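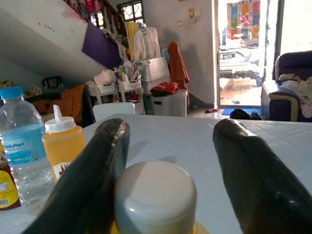 Does bottled water go off?

Look at a bottle of water in a shop and you will probably find a date on it. So does water go bad, like milk? I don't believe it, and you shouldn't believe it just because it's printed on a label.

Milk goes sour when tiny living things called bacteria feed on it. Plain water has no sugar or fat in it, so there is very little for them to eat. Some water underground has been there for more than 3,000 years!

What about the bottle, then? Plastic can let in smells, and if it sits in a hot shed the water may taste odd. That's a fair reason to keep it somewhere cool. It doesn't prove the water turns bad at midnight.

Once you've drunk from it, things change. Germs from your mouth get in, and crumbs too. Finish it within a day or 2.

Some people say water from a bottle always tastes better than tap water. Does it? Ask a grown-up to pour both into matching cups, then shut your eyes and try to tell.

Words by Aarti Grewal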